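Visit notes, Dirdale site, 3/19/19

Florencia Ocampo and I spent the afternoon at the Sundodine building in Dirdale. Tharushi Mollah met us at the gate. The main block dates from 1790 and has 2 floors; the upper one is closed for rewiring until the spring.

## Ground floor

There are 4 rooms off the corridor. Storage is on open racking, with dry goods kept apart from cleaning supplies. Labels follow the Nolte scheme, adopted in February. Florencia asked about shelf life records. They are kept on paper and copied over at the end of each shift.

## Table setup

The last room has a white table against bullfinch wallpaper, with pine cones and snow dots in the print. Two steamed buns sit in a round bamboo basket at the back, near two closed laptops. The jars have different lids, one black and one gold. Cassava chips are kept off the table, upright in a black wire basket on the upper crossbar.

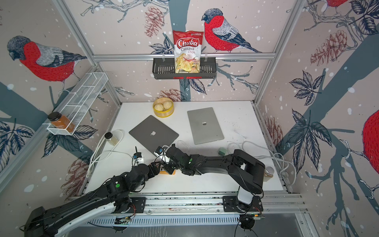

## Access

Parking is at the rear, 5 spaces. The Nusthorpe bus stops at the gate. Sign in at the side door and allow time for the badge printer.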